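Chapter 3
Gloves, Skins and Other Coverings: Keeping a Robot Hand Fit for Work

When I first started teaching this course, I used to leave hand coverings until the very end, somewhere after the cable ties, and every September I paid for it. Students would arrive at their placements knowing all about speed limits and stop buttons, and then be handed a glove and a clipboard and have no idea what to write down! So the subject has moved up to Chapter 3, and I hope you'll forgive me if I linger over it.

A covering changes the hand underneath. It adds thickness at the fingertips, it alters grip, and it folds at the joints every time a finger bends (which, over a working shift, is a great many times). Good practice treats the glove as a part of the machine, with its own record card and its own inspection dates.

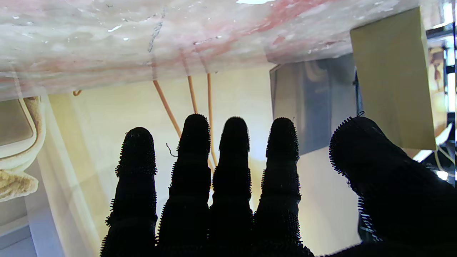

At the Zutport training hall, where I learned most of what follows, the house rule asks for 3 checks before a gloved hand goes near a load: the fabric at the joints, the fit at the fingertips, and any loose thread or fiber that could catch. The hall's rulebook, known to everyone as the Drollside code, gives this in clause 49, and we'll be reading that clause together quite slowly. Please don't trim a thread while the hand is powered. Stop it, lock it off, and then go and find your scissors.

We'll begin with the record card itself, using one filled in for a Roltix hand, and work down it line by line.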